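Home Beauty Hair Skin Shop

Prusura pulls filter from selfie app

Prusura has removed the skin-smoothing filter from its Zitgate app after over 1000 users asked for it to go. The change came in with an update on 7 May 2024.

The filter had been switched on by default since March.

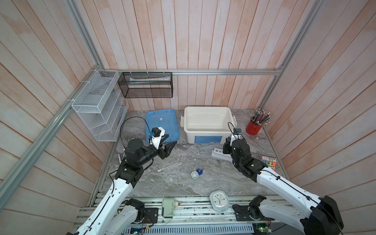

What changes for users

Photos already saved stay as they are. New ones post unedited, and the lipstick and brow tools remain. Lino Gentile of Prusura said a lighter version may return as an option.

Comments (3)

marcy_b: Finally. My freckles are back

Tess: I liked it, bring it back please

dk324: Still on for me after the update??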